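About Gokora Tours

We run small-group wildlife and boat trips out of the harbor. Seals mostly, seabirds, whales when they feel like it. Started with one secondhand boat called Pillow (the seats were very soft, the name stuck) and now there are two. The second is the Rissanen, bigger, has a proper toilet.

Teemu Hakala skippers most mornings. Marlene Bélanger does bookings, snacks, and the bird talks. Both will answer the phone if there's signal.
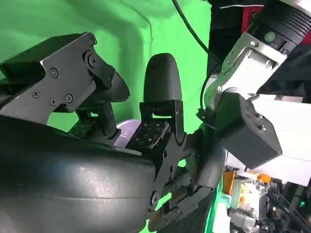 Mornings are best for seals. First boat leaves at 7:30, be on the dock 15 min before please, we can't hold it. No trips Monday, thats when the engines get looked at. Kids welcome from age six. Life vests in all sizes, bring your own hat.

We keep 60 yards off the haul-out rocks, engine down low. No feeding, no swimming with them, no drones. People ask every week — the answer is still no.

The long trip goes out past Genau Point, 40 dollars a seat, soup included. Last season we carried 3000 guests and Marlene wrote 668 bird sightings in the logbook, all of which you can read on board.

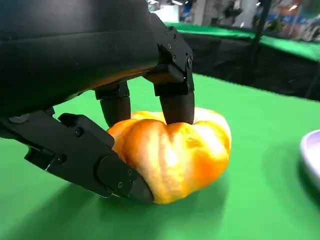
Orange pumpkin on a green tabletop.

Off season we're still here. The boats come out of the water but the office stays open, and that's the time to ask about group dates, school trips, gift cards etc. Spring dates go up in Febuary. If you've seen seals up close you know how fast they slip off a rock, so on board we ask for slow hands and low voices, and no pressing in on them from the side like the long black finger is doing here. Same goes for chicks on the ledges.

Questions, lost gloves, big groups — call or stop by the dock office. Cash or card both fine. Dogs sorry no.

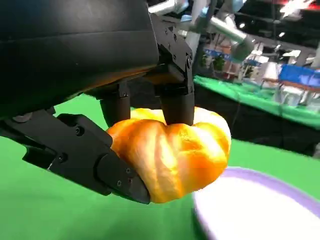
Trips do get cancelled for wind. Teemu makes the call by 6 in the morning and Marlene texts everybody, so leave a cell number that works. Full refund or another date, you pick. When it's rough but still OK to go, hold the rail with both hands, a good firm grip from the side and the top like the black gripper has, and keep your knees loose. Ginger candy is in the tin by the wheel.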